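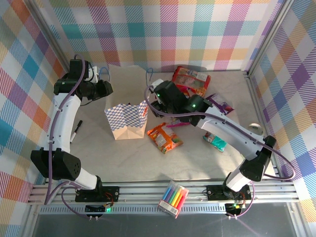 A visit to the open day at Grundance, Varwood

5 January 2023

I went to the open day at Grundance with one question in my notebook: can a machine pack my shopping yet? I worked for seven years in a grocery store before I started to write about such things, so packing a bag is a job I know well. It looks like nothing. You open the bag, you put the heavy things at the bottom and the soft things on top, and you are already talking to the next customer. I wanted to see how far the machines have come.

The building is at the far end of the Varwood business park, behind a tile warehouse. The bus from the station stops on the wrong side of the road and you must walk back to the crossing. At the door they gave us a sticker with a number, and mine was 333, although I do not think there were so many visitors. Coffee was free. The coats were put on a long table in the hallway, and when I left it took me a good while to find mine.

We were divided into groups and each group had a guide. Ours was an engineer who spoke fast and apologized for it. The first part was a talk of half an hour with slides, and I will not repeat it. The useful sentence for me was that a factory machine does the same movement on the same part all day, and a kitchen never gives you the same part two times.

After the talk we could walk freely between the tables. I stayed longest at the one for bagging snacks. Two arms work there on one gray table, with plaid walls on three sides, and the job is to get packets of sweets and snacks into an open paper bag. The packets lie as they fell, one orange, one red, one teal and white, and so on. For me this is a fair test. In the store also nothing comes to you in a straight line.

What I noticed first is how much of the work happens before anything is lifted. A person sees a packet and the hand is already the right shape. The arm must come down at a good angle, and a soft packet has no good angle. It has air in one half and candy in the other half, and the seam at the end is stiff. The engineer told us that boxes were solved long ago for them and that bags are where they spend their evenings.

I timed some six packets with my telephone. It was not a scientific measurement, because people stood in front of me and I had to start again. The quickest was a little over seven seconds from the first movement to the release. The slowest I stopped timing. A new cashier in her first week would be much faster, and she would also ask you if you want the receipt.

On the other hand, I must be fair. I did not see a packet crushed while I was there. I had expected broken chips and I was wrong about this. The grip is more gentle than mine at the end of a long shift.

I asked about the paper bag, as this was my own difficulty in the store. A paper bag falls over when it is empty and you push against its side. The engineer said yes, the first packet is the worst one, and after it the bag stands better. I was pleased with this answer – it is exactly what I used to tell the new people.

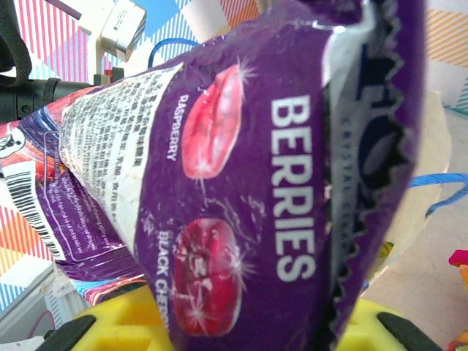

Questions about labels

A woman in our group asked if the machine reads what it is holding. It was a good question, as some of the candy has a lot of print on it. The purple bag says BERRIES in big letters, then raspberry and black cherry in small ones, and there is a full panel of tiny text and a barcode too. The answer was that for packing the words are not needed. The shape and the place are enough. For sorting a pantry, or for a person with an allergy at home, the words would matter very much, and this is a different project which they call Dolura. It was not shown. They hope to have it ready for visitors in June.

I also visited the table from Godoy, a small firm that rents space upstairs and works on folding towels. The line was long and I saw only 2 towels. The first was good. The second was folded, but I would have done it again.

So, can it pack my shopping? Slowly, yes, if the shopping is light and if I have time for another coffee. For eggs, or a wet lettuce, or a glass jar next to bread, I did not see anything that would let me say yes, and the engineer did not claim it. I would like to go back when Dolura is shown. If you go, take the earlier bus – the parking is full before ten, and the tables are much easier to see in the first hour.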